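접수대 공용 계정을 없애고 싶은데 직원들이 반대합니다

게시판: 의원·소규모 병원 전산 담당자 모임
작성일: 2021년 9월 22일

느린우체통
안녕하십니까. Fikville에 있는 의원에서 전산과 행정을 같이 맡고 있습니다. 한국어가 모국어가 아니어서 표현이 조금 딱딱할 수 있습니다. 이해가 안 되는 문장이 있으면 말씀해 주십시오. 다시 쓰겠습니다.

저희는 진료 기록 프로그램으로 Solten을 씁니다. 직원은 시간제까지 포함하여 54명이고, 접수대와 처치실에 있는 공용 컴퓨터는 16대입니다. 문제는 이 공용 컴퓨터에서 모두가 "reception"이라는 계정 하나를 사용한다는 것입니다. 아침에 제일 먼저 온 사람이 로그인을 하고, 저녁에 마지막 사람이 컴퓨터를 끕니다. 그 사이에는 누가 어떤 환자의 기록을 열었는지 알 수 없습니다.

지난 5월에 한 환자분께서 본인의 기록을 누가 조회하였는지 알려 달라고 요청하셨습니다. 저는 접속 기록을 출력하였는데, 거의 모든 줄에 "reception"이라고만 적혀 있었습니다. 그 종이를 환자분께 드리면서 매우 부끄러웠습니다. 그분은 화를 내지 않으셨지만, 저는 그날부터 이 계정을 없애야 한다고 생각하고 있습니다.

그래서 개인 계정으로 바꾸자는 안내문을 돌렸습니다. 접수 직원들의 반대가 아주 컸습니다. 이유는 다음과 같습니다.

환자가 앞에 서 있는데 로그인을 다시 하면 시간이 걸립니다.
전화를 받는 사람과 수납하는 사람이 같은 자리를 번갈아 씁니다.
비밀번호를 자주 바꾸라고 하면 결국 종이에 적어 붙이게 됩니다.

세 번째 이유는 저도 반박하기가 어려웠습니다. 비슷한 규모에서 공용 계정을 없앤 분이 계시면, 어떤 순서로 하셨는지 배우고 싶습니다.

새벽당직
저희도 Solten이고 작년에 바꿨어요. 순서가 제일 중요합니다. 안내문부터 돌리면 무조건 싸움 납니다 ㅎㅎ

먼저 사용자 전환이 몇 초 걸리는지 재 보세요. 윈도우 계정까지 통째로 바꾸면 느려서 욕먹고, 윈도우는 그대로 두고 Solten 안에서만 사용자를 바꾸면 훨씬 빠릅니다. 환경설정에 '사용자 빠른 전환' 있을 거예요. 관리자 권한으로 켜야 보입니다.

느린우체통
새벽당직 님, 감사합니다. 메뉴를 찾았습니다. 그런데 질문이 하나 있습니다. 윈도우 계정을 공용으로 남겨 두면, 바탕 화면에 저장한 파일은 여전히 누구의 것인지 모르게 되지 않습니까? 저희 직원들은 검사 결과를 바탕 화면에 내려받는 습관이 있습니다.

새벽당직
네 그건 남죠. 저희는 바탕화면 저장을 막고 공유 폴더로만 가게 했어요. 완벽하진 않은데 돌아는 갑니다.

감자밭주인
저는 반대 의견입니다. 윈도우를 공용으로 두면 반쪽짜리예요. 나중에 무슨 일 생겨서 조사 나오면 "진료 프로그램 로그는 있는데 그 컴퓨터에서 파일 복사한 사람은 모릅니다"라고 대답하실 건가요? 어차피 한 번 욕먹을 거면 한 번에 다 바꾸는 게 낫습니다. 두 번 바꾸면 두 번 욕먹어요.

새벽당직
이론은 그런데 접수대에 한 번이라도 앉아 보셨는지 모르겠네요. 월초에 대기 길 때 윈도우 사용자 전환하다가 화면 멈추면 그날로 reception 계정 부활합니다. 저희 옆 건물이 그랬어요.

감자밭주인
앉아 봤습니다. 컴퓨터가 느려서 전환이 느린 거면 컴퓨터를 바꿔야지 보안을 낮추는 건 순서가 아니라고 봅니다.

모니터두개
두 분 다 맞는 말씀 같은데 카드 태그 방식은 생각 안 해 보셨어요? 저희는 Sastiver를 붙여서 직원증을 대면 로그인, 다시 대면 잠금입니다. 비밀번호는 아침에 처음 한 번만 넣고요. 접수 쪽에서 오히려 좋아했습니다. 단점은 직원증을 집에 두고 오는 사람이 꼭 있다는 거... 임시 카드를 만들어 두되 누가 언제 빌려 갔는지 꼭 적어야 합니다. 안 적으면 임시 카드가 새로운 공용 계정이 돼요.

느린우체통
모니터두개 님, "임시 카드가 새로운 공용 계정이 된다"는 말씀을 수첩에 적어 두었습니다. 실례지만 비용은 어느 정도였는지 여쭈어도 되겠습니까? 저희 원장님께서는 리더기 값부터 물어보실 것 같습니다.

모니터두개
계약마다 달라서 숫자는 말씀드리기가 좀 그렇고요, 리더기보다 매년 내는 사용료를 먼저 보세요. 저희는 첫해 견적만 보고 결정했다가 다음 해에 원무과에 불려 갔습니다. 시간제 직원도 한 명분으로 치는지도 꼭 확인하시고요. 업체 담당자마다 말이 달라서 저는 메일로 답을 받아 뒀습니다.

햇양파
지나가다 씁니다. 비밀번호 자주 바꾸라는 규칙은 왜 아직도 있나요? 저희 병원은 길게 만들고 대신 이유 없이는 안 바꾸는 걸로 정했습니다. 종이에 적어 붙이는 사람이 확 줄었어요.

감자밭주인
그건 내부 규정이랑 심사 기준을 먼저 보셔야 합니다. 변경 주기를 문서에 적어 놓고 안 지키면 그게 더 문제가 됩니다. 바꾸지 않기로 했으면 그 근거까지 문서에 있어야 하고요.

햇양파
맞아요 저희도 규정부터 고쳤습니다. 고치는 데 더 오래 걸렸어요...

느린우체통
저희 규정을 다시 읽어 보았습니다. "비밀번호는 정기적으로 변경한다"라고만 되어 있고, 기간이 없습니다. 누가 쓴 문장인지도 모르겠습니다. 우선 이 문장을 고치는 일부터 해야 할 것 같습니다. 개인정보 보호 담당자와 같이 문안을 만들겠습니다.

그리고 화면 잠금 시간에 대해서도 의견을 듣고 싶습니다. 지금은 자동 잠금이 전혀 없습니다.

새벽당직
짧게 잡으면 직원들이 마우스 흔들고 다닙니다. 자리마다 다르게 가세요. 환자가 화면을 볼 수 있는 접수대는 짧게, 문 잠기는 검사실은 좀 길게요. 접수대는 사생활 보호 필름도 같이 붙이시고요.

감자밭주인
이건 동의합니다. 단 자리마다 다르게 할 거면 표로 만들어서 누가 승인했는지 남기세요.

Majimbun초보
저도 끼어도 될까요. 저는 Majimbun에서 혼자 전산을 보는데, 저희는 공용 계정을 없앴다가 51일 만에 원래대로 돌아왔습니다. 실패한 경우도 도움이 될 것 같아서 적습니다.

원인은 퇴사자와 신입 처리였어요. 신입이 출근했는데 계정이 없으니까 옆 사람이 자기 걸 빌려줍니다. 그게 습관이 돼서 나중에는 한 사람 이름으로 다들 일하고 있더라고요. 그 사람 이름만 로그에 잔뜩 찍히니 본인도 억울해하고요. 계정 신청서를 인사 쪽에서 입사 전날까지 보내 주기로 약속만 받아 놨어도 달랐을 거예요. 저는 로그인 방식만 고민하고 그쪽은 생각을 못 했습니다.

모니터두개
귀한 경험담이네요. 빌려준 사람 이름으로 다 찍히는 게 진짜 무섭습니다. 공용 계정은 적어도 아무도 누명은 안 쓰는데.

감자밭주인
그렇다고 공용이 낫다는 얘기로 가면 안 됩니다.

모니터두개
그런 뜻 아닙니다 ㅠㅠ

느린우체통
Majimbun초보 님, 실패하신 이야기를 써 주셔서 깊이 감사드립니다. 저에게는 이 글이 가장 도움이 되었습니다. 저희도 신입 직원의 계정을 보통 출근한 날 오후에 만듭니다. 오전에는 당연히 다른 사람의 계정을 쓸 것입니다. 이것을 먼저 고치지 않으면 저희도 같은 결과가 될 것 같습니다.

여러분의 의견을 읽고 제가 생각한 순서를 적어 보겠습니다. 틀린 부분이 있으면 지적해 주십시오.

먼저 규정의 비밀번호 문장을 고치고, 인사 담당자에게서 입사 예정자 명단을 미리 받습니다. 그다음에 처치실에서만 Solten의 빠른 전환을 켜 봅니다. 처치실은 접수대보다 덜 바쁘고, 수간호사님께서 찬성하십니다. 처치실에서 문제가 없으면 접수대로 넓힙니다. 윈도우 계정은 바탕 화면 저장을 막은 상태로 잠시 공용으로 두고, 그동안 Sastiver의 견적을 받습니다.

감자밭주인
"잠시"가 문제입니다. 끝나는 날을 문서에 적으세요. 안 적으면 몇 년 갑니다.

새벽당직
ㅋㅋ 이건 인정. 저희가 그러고 있습니다.

햇양파
접수대로 넓힐 때 월초는 피하세요. 그리고 접수 직원 중에 제일 반대하는 분을 먼저 앉혀 보고 불편한 점을 들으시는 게 좋아요. 저희는 그분이 단축키 하나 바꿔 달라고 해서 바꿔 줬더니 그 뒤로 조용해졌습니다.

느린우체통
감자밭주인 님의 말씀대로 끝나는 날을 적겠습니다. 원장님의 서명도 받겠습니다. 햇양파 님의 방법도 좋습니다. 저희에게도 누구인지 바로 떠오르는 분이 계십니다.

한 가지만 더 여쭙겠습니다. 예전 "reception" 계정은 삭제해야 합니까, 아니면 사용 중지만 해야 합니까? 과거 기록에 이 이름이 남아 있어서, 삭제하면 기록이 깨질까 봐 걱정이 됩니다.

새벽당직
삭제하지 마세요. 사용 중지요. Solten은 계정을 지우면 예전 로그에서 이름 칸이 빈칸으로 나오는 경우가 있었습니다. 버전마다 다를 수 있으니 고객센터에 물어보시고요.

감자밭주인
중지에 한 표. 중지한 날짜와 사유도 남기시고, 중지 후에 로그인 시도가 있는지도 한동안 보세요. 어딘가 예약 작업이나 프린터 설정에 그 계정이 물려 있을 수 있습니다.

느린우체통
말씀을 듣고 확인해 보니, 정말로 처방전 프린터가 그 계정으로 연결되어 있었습니다. 모르고 중지하였으면 아침부터 큰일이 났을 것입니다. 프린터는 별도의 서비스 계정으로 옮기고, 그 계정으로는 사람이 로그인할 수 없게 설정하겠습니다.

직원 교육 자료도 만들고 있습니다. 길게 쓰면 아무도 읽지 않을 것 같아서 한 장으로 줄였습니다. 계정을 빌려주지 않는 것, 자리를 떠날 때 화면을 잠그는 것, 계정이 없는 신입을 보면 저에게 전화하는 것만 적었습니다. 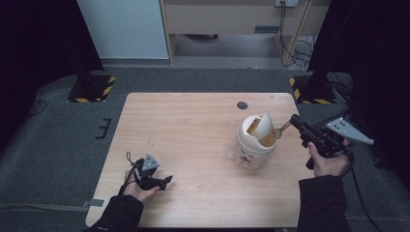
제 내선 번호는 그 한 장의 맨 위에 크게 넣었습니다. 처치실에서 시험해 본 뒤에 결과를 이 글에 이어서 쓰겠습니다.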